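Section 4: Setting up your child's Rerkel family account

I've walked plenty of parents through this one, and it goes quicker if you have the welcome letter from the school office next to you. The account is where you'll see speech, reading and counseling notes, and where you sign off on new sessions.

1. Open the Rerkel page and choose Join a Family.
2. Type in the six-letter code from your letter. Capitals matter!
3. Add your child's name exactly as the school has it – no nicknames yet, you can put those in later.
4. Pick who gets the session notes. You can add a grandparent or sitter here too.

Note: if the code fails twice, stop and write to Puspita Tuhumury at the front desk. A third try locks the account overnight.
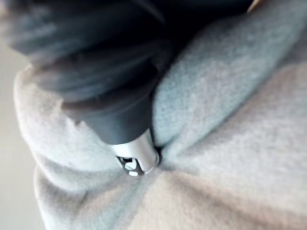 Step 5 is the consent form, and I'd read it with a cup of coffee (it runs to 1,172 words). Tick each service separately. If your child goes to the hands-on group, there's an extra box for tools and equipment, and that covers anything with a metal part, like the shiny silver collar in the photo. Leave it blank and your child still gets a seat, just with the soft materials.

6. Press Save, then wait for the green bar before you close the page.

Caution: the comment box holds 435 characters and cuts off the rest without warning. Longer notes go to Ajith Mudaliar by email.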